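How a Tree Keeps a Diary
by Negin Rashti

Trees do not go anywhere. You may have noticed this. A tree starts life in one spot and stays in it, through rain, hail, Bank Holidays and being weed on by dogs. You would think that something with so little going on would have nothing to write down.

And yet every tree keeps a diary. It writes one line a year, it never skips, and it does not let anyone read it until it is dead. If you have an older sister, you will understand the feeling.

Where the lines come from

A tree is growing in two directions at once. The twigs get longer at the tips, and the trunk gets fatter. The fattening happens in a very thin layer just under the bark, called the cambium (say it "KAM-bee-um"). It is thinner than a slice of ham, and it does nearly all the work of making the trunk.

In spring the tree is in a hurry. It has thousands of leaves to open and they all want a drink. So in May, in a tree like an oak, the cambium is making wood with big wide tubes in it, to carry water up from the roots. Think of them as drinking straws. Later in the summer the rush is over, and the new wood has smaller tubes and thicker walls. Then winter comes and the whole business shuts.

One band of spring wood plus one band of summer wood makes one ring. Next year a new ring goes on the outside of the old one, like putting on another jumper without taking any off. The tree never takes any off.

So the oldest part of a trunk is right in the middle, and the newest part is next to the bark. People often guess it the other way round. The tree does not mind.

Reading somebody else's diary

When an old oak came down in a storm at Dovatberg, the people who look after the wood there cut a slice from the trunk, sanded it smooth and counted the rings. There were 41 rings in the first stretch alone, squashed together so tightly that they had to use a magnifying glass. That means the young tree was having a miserable time. Bigger trees were hogging the light, and it was putting on hardly any wood at all.

After that the rings suddenly get fat. Something large next door must have fallen over, and our oak got the sunshine to itself. No flowers were sent.

Other things leave marks too. A dry summer makes a narrow ring. A fire can leave a dark scar, which the tree slowly covers up, the way you might push something under your bed. If a tree leans over, its rings grow wider on one side than the other.

You do not have to cut a tree down to look. Scientists use a hollow drill called an increment borer, which takes out a thin stick of wood, a bit like a pencil. The stick has a stripe for every ring it passed through, and the tree carries on.

Matching the stripes

Trees living in the same area have the same bad summers, so their patterns of thin and fat rings match up. Suppose you have a living tree, and an old beam from a barn roof. If the inside rings of the tree match the outside rings of the beam, you can join the two diaries together and go further back than either could alone. Then you find an even older bit of wood, and join that on as well.

The study of all this is called dendrochronology. It is an excellent word to drop into conversation if you would like the conversation to stop.

At Fikre, the farmers always swore that their barn was 600 years old. The ring people came, took their little pencils of wood out of the beams, and went away to match them. The barn was a good deal younger than that. The farmers still say 600, only more quietly.

Rings when you cut them the long way

On a stump, the rings are circles. But most of the wood you meet has been sawn along the trunk into boards, and then the rings turn into stripes. We call those stripes the grain.

Cut a board near the middle of the log, and the stripes run fairly straight. Cut it nearer the outside, and the saw slices through the rings at a slant, so you may get tall pointed arches, one inside another. Woodworkers call this cathedral grain, which is quite grand for something you eat beans off.

In oak you can often spot tiny dashes along the grain as well. Those are the big spring straws, sliced open lengthways. Run a finger over bare oak and you can sometimes feel them.

Have a look at the doors and tables where you live. Some of them may be plastic with a picture of wood printed on top. One clue is a knot that turns up again, exactly the same, a bit further along. Real trees do not repeat themselves.
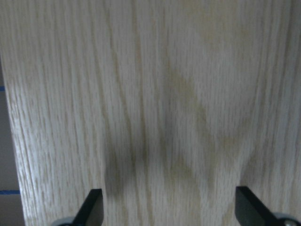 Issue 41, page 9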